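Last updated: April 2023

Notebook, ballot mailer readability, second pass

Corpus after dedup is 1,373 mailers. All are for local ballot measures (bonds, levies, charter changes), no candidate pieces. The Jokska scrape still has duplicates where front and back were scanned as separate files. Luana Barbosa merged those by hand on the basis of the union bug and the permit line. Anything she couldn't pair went in the holdout folder and isn't counted.

Question is unchanged from the fall: do campaigns on the yes side and the no side of the same measure write at different grade levels, and does that hold after controlling for length. The first pass said yes. I don't trust the first pass. It scored the disclosure block ("Paid for by...") as body text, and disclosure blocks are one long sentence full of proper nouns. No-side mailers are shorter, so the block is a bigger share of their words and drags the grade up. That alone could make most of the gap.

Stripping rule as of today:
– drop everything from "Paid for by" to end of panel
– drop postal permit and return address
– drop endorsement lists if they run longer than two lines and contain no verb
– keep pull quotes, keep headlines, add a period to headlines before scoring

The headline rule matters more than I expected. Without the period, a headline runs into the first sentence of the body and sentence length goes up across the board.
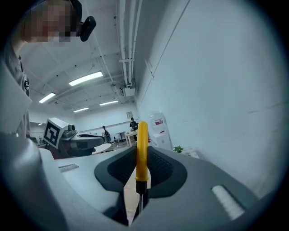 Yellow-handled screwdriver upright in the gripper.

Ran the rule on the Owusu subset first. The gap shrinks but keeps its sign. No-side text is still scored harder. Reading through the top of the list, it's mostly quoted statute language ("shall be levied annually upon all taxable property") and not the campaign's own writing. Need a flag for quoted ballot text. Hadi Haddad says exact matching against the official title will catch most of it if we lowercase and strip line-break hyphens. Partial quotes will get through.

Coder agreement on the tone variable is poor. Barbosa and Barry Catterall double-coded 34 mailers and split on the same kind of item every time: a fiscal claim with no adjective in it. "This will raise your property tax." Catterall codes it negative, Barbosa codes it neutral. The codebook supports both. Proposed wording for section 6: code tone from the words on the page and ignore whether the reader would like the fact. Catterall objects that this will make the no side look calmer than it reads. Noted. Going with the proposed wording for now, and his version becomes a second column so we can compare.

Length check: longest item in the corpus is over 2,000 words, a newspaper-format insert for the Zelirano water bond. It's an outlier on every measure and should probably be its own category. Left in for now, weighted the same as everything else.

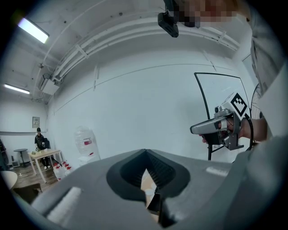

Two hand-held grippers, the one at right with the square marker.

Audience variable. Thaís Aguiar wants to split by the mailing list the piece went to (renters, homeowners, seniors). We only have list information where the vendor coded it on the indicia, and only Drotunier did that consistently. So any audience finding is a Drotunier finding. I'd report it as a side table with the vendor named in the heading. Aguiar wants it in the main model with a missing category. Not settled.

Spanish-language panels stay out. The grade formula isn't valid for them and the alternate formula isn't on the same scale. Ivone Toledo is keeping a list of bilingual pieces where the two sides make different claims, which is a separate paper.

To do
– rerun full corpus with statute flag on
– send Haddad the official titles, including the two that were amended in September
– recode tone on the double-coded set, new wording, no discussion between coders beforehand
– check whether all-caps words are being counted as acronyms in the syllable step
– ask Toledo for the page numbers on the charter mailers, mine are off by one after the first fold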